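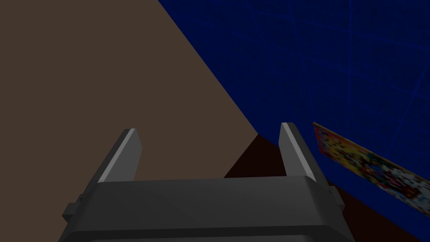 Berhanu Gebremichael wrote to me after the last lecture that he could not see why a shop should ever hold safety stock if the supplier is always on time. I answer him at the start of these notes, as several of you made the same mistake in the exercise.

Unit 4. Reorder point and safety stock

The supplier is only one side. Demand also moves. Take the shop in Tradville from the exercise: it sells 60 boxes per day on average, and Prostum delivers in two days, always. The reorder point without safety stock is

60 x 2 = 120 boxes

In half of the cycles (if demand is symmetric) the shop will sell more than 120 boxes before the truck comes. Then the shelf is empty and the customer goes to another place.

Terms to know

Lead time: the days between order and delivery. Weekends count if the shop is open.
Cycle stock: what we expect to sell between two deliveries.
Safety stock: what we keep above this – it is not a mistake in planning.

Please do not mix the reorder point with the order quantity. The first says when to order, the second says how much. In the Konenik case the order quantity is 300 and it stays 300, also when the reorder point changes.

Homework

Read chapter 11 in Manríquez, without the appendix. Calculate the reorder point for Konenik with a lead time of two days and then of five days. Write the units in every line – last time I had to take away points for this.

Hand in by 6 February 2026, on paper.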